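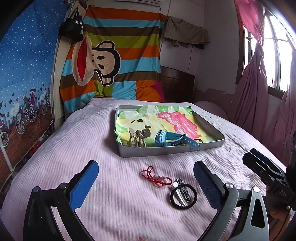

Why does the bedroom window get wet overnight when the rest of the house stays dry?

The bedroom has people breathing in it for hours with the door shut, and its window glass is usually the coldest surface they share the air with. Moisture builds up through the night, the glass cools, and at some point the air touching it can't hold what it is carrying. The excess lands on the pane and runs down to the sill.

I had known that much for years and done nothing with it beyond wiping the sill with an old towel. In August the decorator stripped the paint from the back bedroom window and found the bottom rail soft enough to take a screwdriver. The repair was small and the bill was not. This autumn I have been measuring.

The house is a brick terrace in Mesthorpe with solid walls and timber sashes. The back bedroom faces north and has one outside wall besides the window wall. There is a single panel radiator under the window, a vent in the old chimney breast that a previous owner had papered over, and a door that was planed at some stage to clear a carpet and then met a thicker carpet. It now drags. The gap beneath it is nil. That turned out to matter more than anything I bought.

Equipment

Two cheap hygrometers, a notebook and a contact thermometer borrowed from Siwan Parri, who uses it on bread ovens. The hygrometers are a Proston with a large display and a smaller Dandeo that stores the highest and lowest readings. Before trusting either I sealed them in a food tub with a bottle cap of damp table salt and left them overnight. Salt that is wet but not dissolved holds the air above it at a known humidity, close to three quarters saturated, and does so across any temperature you are likely to have indoors. The Proston read a little high and the Dandeo was close enough. I wrote the correction on the back of the Proston in pencil. All figures below have it applied.

If you do this yourself, the salt should look like wet sand. If there is a puddle over it you have used too much water, and if it pours you have used too little. Keep the salt off the sensor.

Baseline

For the first week I changed nothing. Door shut, window shut, trickle of heat from the radiator until bedtime, two adults asleep. The room held 18 degrees at lights out and lost a few by morning. Relative humidity at 7 in the morning reached 82 per cent on the worst night, with the meter on the bedside table. Nearer the glass it will have been higher, the air there being colder.

Relative humidity is a poor number to compare between rooms, and most of the confused advice on this subject comes from doing so. It tells you how full the air is for its temperature. Cool the same air and the figure climbs although no water has been added. The number to compare is the dew point, the temperature at which that particular air would start to shed water. There are tables for it, and any search will find you a calculator. Write down temperature and humidity together, convert them, and then the kitchen and the bedroom can be put side by side sensibly.

When I did that, the bedroom at bedtime had almost the same dew point as the landing. By morning it was well above it. The landing had not changed. So the water was being made in the bedroom and staying there, and the bathroom, which I had been blaming, was in the clear. I apologised to nobody, but I did stop leaving the bathroom window open in the evenings, and the landing got warmer.

The glass

Siwan's thermometer is a flat probe on a wire. I taped it to the inside of the lower pane and read it last thing and first thing. The bottom corners were always colder than the middle, which fits with where the water shows up first. Cold air slides down the pane and collects behind the curtain. Our curtains are lined, full length and hang in front of the radiator, so at night they shut the window into its own little larder. I tried a few nights with them hitched up on the sill. The glass ran warmer and was less wet, and the room lost heat faster. It is a real improvement for the window and a real cost to the sleepers, and I put them back down.

Secondary glazing would deal with the glass directly by giving the room a warmer surface to look at. I had a quote from Hordiienko, who did the front of the house for our neighbour. It is good work and I may yet have it done. But a room with wet air and warm windows still has wet air, and the next coldest surface is the outside wall behind the wardrobe, where I would notice it much later.

Getting the air out

The chimney vent came first. I cut the paper round the plaster louvre, brushed out the soot and a wad of newspaper, and held a strip of tissue to it. It drew steadily. With the bedroom door shut, though, the draw was weak, and this is where the carpet comes in. Air cannot leave a room unless it is replaced from somewhere, and with a sealed door the only source was the sashes themselves, in other words cold air straight past the wet glass and across the bed.

I took the door off and trimmed it. Boyang Xu held the far end and pointed out that I had marked the top edge. We turned it over. A cut of a few millimetres would have cleared the pile, but you want a proper gap for air, so I took off more and sealed the raw edge with two coats of varnish. Score the cut line with a knife first if the door is veneered, or the saw will lift splinters along the face.

With the gap and the vent both open, the morning dew point in the bedroom stayed much closer to the landing's. There was still mist in the lower corners on clear, still nights. There was no running water. The sill was dry to the touch on all but a couple of mornings, and on those the towel came away barely damp.

Things I tried that made little difference

A tub of moisture-absorbing crystals on the sill. It collected some water over the month, and I was emptying more than that out of the towel in a few days.

Turning the radiator up for an hour before bed. The room was warmer and the meter showed a lower figure, as it would. The dew point did not move. By the small hours everything was back where it had been.

Moving the laundry airer out of the room. I expected a good deal from this. We had only been using it for socks.

A small dehumidifier does work. I ran one from a friend for a few nights and it brought the dew point down further than the vent did. It was also noisy, it needed emptying, and its own warmth made the room stuffy by midnight. For a house with no chimney and no prospect of a vent I would go that way and put it on the landing with the doors ajar.

Still to do

The bottom rail has been spliced and primed but needs its top coat, and it is now too cold for the paint I have. The putty line along the lower edge is cracked in one place, so I can't be certain that all of the water on that side was ever condensation. I have filled it for the time being. The Dandeo is staying on the bedside table until spring, and I will put the monthly highs up when I have a full winter of them.

If anyone has fitted a sprung cover to an old plaster louvre, one that shuts in a gale and opens again by itself, I would like to know what you used. The wind was in the west last night and it whistled until four.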